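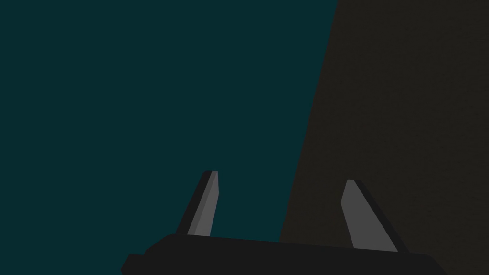
The simulator came first in our project because the workshop arm was shared between four teams and our slot was Monday at 4. Everything I report tonight up to the last section was done on a simulated arm we call Tavo, seen through a virtual camera mounted at the wrist. On the slide the two fingers are fully open with nothing between them. The model is deliberately plain: flat grey inner faces, black outer edges, no surface detail. We kept it that way so each run would render quickly on the club laptops.

(Pause. Check that the back row can read the slide. It is dark; ask for the front lights down.)

Task definition. Close on a block, lift it, carry it to a marked square, release. Thirty trials per controller version. A trial counted as a pass only if the block was inside the square at the end and upright. Near misses went down as fails, and we did not keep a separate column for them. In hindsight we should have done.

Who did what. I wrote the controller. Phúc Diệp wrote the logging and the trial runner, which we named Jellach and which is still the most reliable part of the project. Questions on file formats should go to Phúc.

Controller, version 1. Open loop. The arm drove to a stored position, closed the fingers to a fixed width and lifted. It passed when the block was exactly where we had put it and failed otherwise. Spend no more than one minute on this.

Controller, version 2. The wrist view is used to correct sideways error before closing. The correction step runs eight times a second. We find the two inner finger faces, take the midpoint between them, and compare it with the middle of the block. If the difference is larger than the threshold, the arm moves across and checks again.

(Expect a question here on why we look for the fingers at all, when the camera is fixed to the wrist and the answer ought to be constant. It is constant with the fingers still. It shifts as they close, and our closing model was poor -- the measured midpoint was better than the calculated one.)

Faults worth mentioning:
Dark blocks on a dark background. The threshold on brightness failed outright. We changed to comparing hue, which helped with most colours and did nothing for black.
Contact settings. With friction left at the default the block slid out during the lift. We spent 2 weeks blaming the controller for this.
Random seeds. Early trials all used the same one, so the first results table was worthless. It has been taken out of the report.

Moving to the real arm. Same code, new calibration file. The camera bracket is a printed part to the Grigaitė pattern, with the holes moved to clear the cable. Lighting in the workshop changes through the afternoon and the hue limits had to be set again each session. I would not claim more than that the method carries over. We have too few real trials to quote a rate, so if asked, say so and move on.

Next term. Entry for the Tirkero round, small arm class. The rules allow one camera and no markers on the blocks. Jobs still open: a better closing model, a test with two blocks close together, and somebody to take over the report template before September.

(Leave the task definition slide up during questions. Sign-up sheet for the bench slots is by the door.)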